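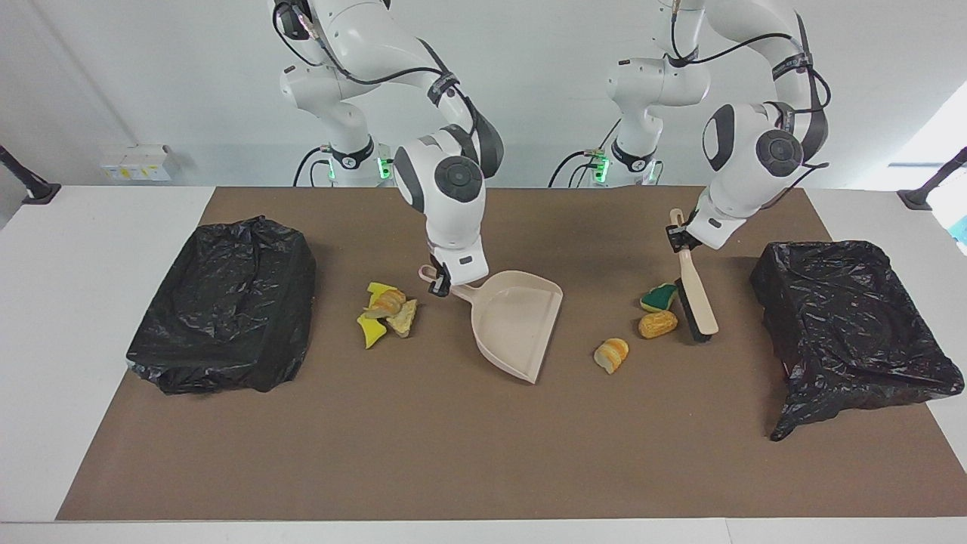

A Dustpan and a Hand Brush: Tips for Tabletops, Mats and Counters

I love a good vacuum as much as anyone, but for the mess that lives on top of things (the craft table, the workbench, the kitchen counter after a big lunch) nothing beats a plain plastic dustpan and a wood-handled brush. It's quick, it's quiet, and you can do it while the kettle boils! This page has been one of the most visited in the cleaning section, with 1,263 saves so far, so I've gone back through it and added the bits readers keep writing in about.

Picking the pan

Look at the front lip first. Run a fingertip along it and feel for nicks or a wave in the plastic. A lip that sits flat on the table will let crumbs slide right over it, and a wavy one will leave you chasing a line of dust backward across the room until you give up and use your hand. Press the pan down on the store shelf and see if light shows underneath.

A wide scoop with a raised rim is what I'd go for if you pick up chunky stuff: torn bread, bits of sponge, wood offcuts, pencil stubs. Flat pans are fine for dust but the big pieces roll right back out the front.

And get one with a hanging loop. Really! A pan that hangs on a hook gets used, and one that lives under the sink behind the buckets doesn't. Mine is a Nesent, bought for my first apartment, and the loop is the reason it's still with me after 2 moves.

Picking the brush

Dark, stiff bristles are great on rough mats and unfinished wood. For a glossy table or anything that scratches, go softer. Squeeze the bristles together between finger and thumb and let go; they should spring back into line. If a few come away in your hand, put it back.

I like a wooden handle because it's comfortable and you can sand it when it gets grubby (220 grit, then a wipe of mineral oil, leave it overnight). The Kyei brush I use in the workshop has had this done every August and it feels lovely.

How to sweep a table

Pick up the big pieces by hand if there are only a couple. Otherwise:

Set the pan down in the middle of the mess, lip flat, with the handle a little higher than the scoop. Hold it still. The pan stays put and the brush does the moving.

Bring everything on one side in first, in short pulls. Then turn the pan around and do the other side. So many people push one giant pile from end to end of the table and spread the fine stuff as they go.

Keep the brush nearly upright for chunky bits and tip it lower for dust. Short strokes, and don't flick at the end! Flicking is how crumbs end up in the silverware drawer.

For the last thin line of dust, slide the pan back an inch and sweep again, then do it once more. Or dab it up with a damp paper towel and be done.

Soft things like bread and sponge squash if you lean on them, so go easy. A croissant flake pressed into a mat is a lot harder to get out than one sitting on top.

Put a mat down first

If you do messy jobs at a nice table, a big mat is the best thing you can buy for it. Crumbs stay where they land and the edge gives you something to sweep toward. Choose a plain color that isn't the color of your mess. Brown hides coffee drips beautifully but it also hides toast crumbs, so on a brown mat I give the whole thing one extra pass, corner to corner, whether I see anything or not.

Fabric mats want a shake outdoors before you brush. Smooth ones can be wiped. If yours curls at the corners, roll it the opposite way and leave it under a couple of heavy books for a night.

Cleaning the cleaners

Wash the pan in warm water with dish soap whenever it feels tacky. Sticky pans hold on to dust and you'll be scraping it out with a fingernail.

For the brush, comb it out with an old fork over the trash, then swish only the bristles in soapy water. Don't soak a wooden handle. Shake it hard and hang it bristles down to dry.

Keep a separate set for food areas. A strip of colored tape around the handle is plenty, or buy the Pisusix pair that comes in different shades if tape bugs you.

Reader additions

"Rub the pan with a dryer sheet before sweeping up sawdust and it won't cling." Tried it, works well on my pan, use an old sheet.

"Teach kids to sweep with torn-up bread or chunks of sponge. They can see where it all goes." Such a good one! Much easier for little hands than rice.

"I keep my Tralirel brush in the toaster cupboard." Same here now.

Last updated April 30, 2022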